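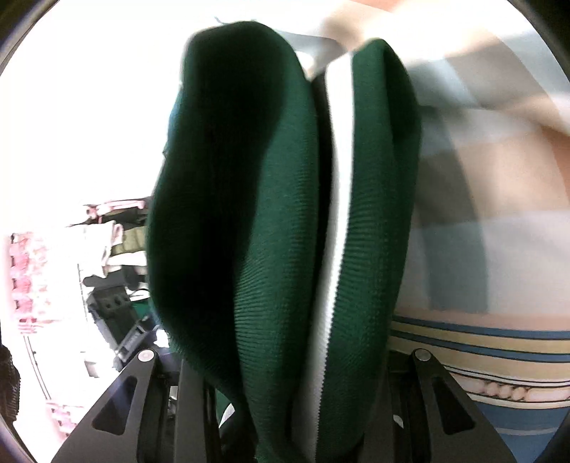
Trying to settle on fingers for our hand-held gripper before we order a full set, and I'd like to hear from people who have compared flat pads against compliant ones on cloth. Right now we have two sets: the Palmont flat pads and a softer finger from Wendeck. Rigid objects are easy with either. Knits are where I can't decide. The green ribbed piece pinched in the jaws there is a good case: the rib bunches up into two big folds above the pads, and from the wrist camera you get a wall of green with a dark hollow in it and not much idea of how many layers you have hold of. The white stripe helps a little because you can follow it down toward the fingers. On plain knits I have nothing to go by.

So two questions. Which finger do you use for knits and why, and does anybody have a camera angle that doesn't go blind as soon as you lift the cloth?
- dionysis_r

ribstitch
Flat pads for me. I ran both types last winter on sweaters, socks and dish towels. The soft finger wraps around the bunch and feels secure but it picks up two or three layers when you want one. If your task is "pick up garment, put in bin" take the soft one. If you are ever going to unfold anything you will hate it.

Aliki Tsoukalas
I'd disagree with ribstitch on this. Layer count depends on the approach more than the finger. We came in at a shallow angle with the Wendeck fingers and got single layers on ribbed knit most of the time. Coming straight down, both types grabbed a handful. What angle were you using?

ribstitch
Straight down, mostly. Fixed overhead mount on a Mukdale arm so I didn't have much choice. That's fair, but a lot of people are going to be in the same position once the policy moves from the hand-held to a real arm. No point in picking a finger that only works when a person is steering it.

Aliki Tsoukalas
Agree on that part. We had a full wrist so it wasn't a problem for us.

dionysis_r
We will have a full wrist, six axes, so shallow approaches are fine. Numbers so far if it helps: 1291 grasps logged in total, and 166 of them marked as bad by whoever was holding the tool. I haven't split those by finger type yet because the early logs don't record which pads were on. Yes, I know.

kjell_b
Before you split them, write down what "bad" means. We had one person marking any double layer as bad and another only marking drops. We threw out the first month.

dionysis_r
Good point. I'm fairly sure we have the same problem. We'll use drop, double layer and missed as separate labels from here on.

benchmouse
On the camera question. Is that a wide lens right behind the fingers? The dark arcs in the corners look like it. I moved mine back and up a little with a longer bracket and it helped, since you see over the top of the bunch for longer. You lose some detail at the finger tips. A second camera helped much more than moving the first one, but then you have sync to deal with.

kjell_b
I would not add a second camera for this. Fix exposure first. The left background in that picture is blown out to white and the inside of the fold is nearly black. Auto exposure is going to swing every time a dark garment fills the view. Lock it to something that keeps the cloth readable and let the background go.

benchmouse
Locking exposure is fine until you walk from a window to a hallway. A hand-held gets carried all over the place. I tried it locked and had to throw away everything I shot in the evening.

kjell_b
Then lock it per session. It takes a minute.

benchmouse
It takes a minute if you remember.

dionysis_r
We are on auto now. I can try a per-session lock next week and see if the ribs stay visible inside the folds. A longer bracket is harder for us because the tool is already nose heavy and people complain after 50 grasps or so.

ribstitch
What controller are you feeding this to? I ask because the Qureshi one I used would only report jaw width in coarse steps, and on thin cloth that made the width reading useless. One layer and two layers came back as the same number. If yours reads finer than that you might get your layer count from width and not need the camera at all.

Aliki Tsoukalas
Width won't give you layers on a rib knit. It compresses too much. We tried it on stiff cotton and it was decent. On anything stretchy it depends on how hard you squeeze.

ribstitch
If force is held constant it should still separate one from two. Maybe not two from three.

Aliki Tsoukalas
On a hand-held the force is whatever the operator's finger is doing, so it isn't constant.

dionysis_r
Same setup as Aliki's in that respect, no force control on the hand-held. The arm will run the Qureshi controller so I'll check the step size, thanks for the warning.

Plan for now: flat pads on one tool, Wendeck on the other, same garments and same operators, 1000 grasps each with a shallow approach, exposure locked per session. I'll put the pad type in the file name this time.

kjell_b
Swap the pads between tools halfway through. Otherwise you are comparing tools too.

dionysis_r
Will do. Two screws each side on the Palmont set, so it's quick enough. The Wendeck ones take longer to line up.

benchmouse
Mark the screw positions with a paint pen before you take them off. Mine went back on slightly crooked and the jaws didn't close flush afterward.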